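Sunday, late

I meant to go to bed an hour ago, but the rain is still coming down and I wanted to get a little of today on paper first. I spent most of the afternoon at the white table, with the radio low and my tea forgotten as usual, and I was so glad of the blue-and-white knit! The heating has been sulking since we got back from Iltberg. 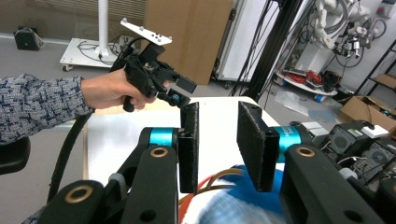
Supper was soup again (the big pot never seems to end), and afterward I read some 59 pages of my library book, far more than I'd planned. Tomorrow I must call Bridis about the boiler.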